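Review: Rellura, a reference manager for research groups

Reviewed by Esperanza Ortuño, Research Support Office, Villalobos Institute

Rellura is a desktop and web application for storing, tagging and citing scholarly literature. The Institute obtained a group license in April, and the Office tested the product over one term with members of the Grustau and Fladell research groups.
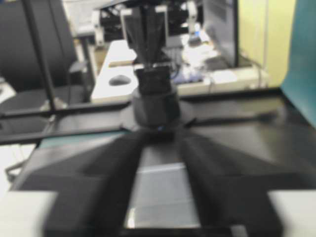
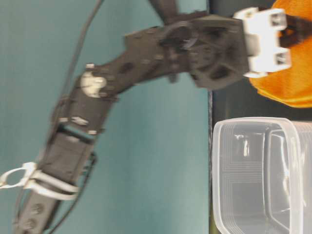 The test library held 3,115 records, most of them journal articles exported from the groups' previous software. Import was completed in a single session. Author names with accents or double surnames were preserved correctly, although conference papers were often filed as book chapters and had to be reassigned by hand. Rellura permits batch editing, but only for 40 records at a time, and staff found this limit tiresome.

Searching is the strongest feature. Results appear quickly even in shared libraries of more than 1,000 items, and filters may be saved under a name and passed to colleagues. The duplicate finder is cautious. It proposes matches and leaves the decision to the user, which the Office considers the correct approach for a collection edited by several people.

Shared annotation is less satisfactory. Comments made by one member do not show the date on which they were written, and a deleted comment cannot be recovered. Groups that use annotations as part of a formal reading record should keep a separate copy.

The word processor add-in formatted citations accurately in the three styles most used at the Institute. On two older laptops it had to be reinstalled after a system update. Requests to the help desk were answered within the working day, in clear language.

Rating: 3 out of 5. The Office recommends Rellura for groups with large shared libraries. Individual researchers who are content with their present software have little reason to change. The license will be reviewed again before renewal.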